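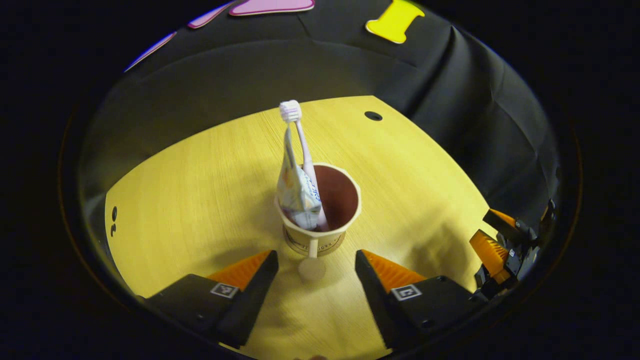
Gallery: Everyday Objects, Washroom Section

Search this site Enter keyword Go

Nov 22, 2021
By Alun Meredith, Vaughan Household Collection

The Vaughan Household Collection records the ordinary articles of domestic life as they are kept and used at home. The present gallery is drawn from the washroom section, which opened in June and now holds 700 entries. Visitors may consult the full section in the reading room on request.

Entry 6. Toothbrush and toothpaste in a paper cup. The toothbrush has a pale pink handle and white bristles and is kept upright. The toothpaste tube stands beside it with the cap down, a common practice in households where the last of the paste is to be used.

The cup is cream-colored with a rolled rim and a dark interior, and carries brown lettering on the front. Paper cups appear in the collection as holders for brushes, combs and pencils, and are cataloged under their present use.

The tube is entered as part used. Its silvery white body is printed in pale blue, light orange and grey. Staff do not flatten or straighten tubes before they are recorded.

The table is of light yellow wood with a straight grain. Entries in this section are shown on a plain surface wherever possible.

Requests for copies should be addressed to the Petow office and are normally answered within 10 working days. Please quote the entry number.

Comments

Thanasis Moschos
My grandmother kept hers in a jam jar, also with the tube upside down. Will there be an entry for soap dishes?

Alun Meredith
Thank you for your inquiry. Soap dishes begin at entry 19.

vorport_reader
We have a cup very like this on our bathroom shelf. I replace it when the rim goes soft.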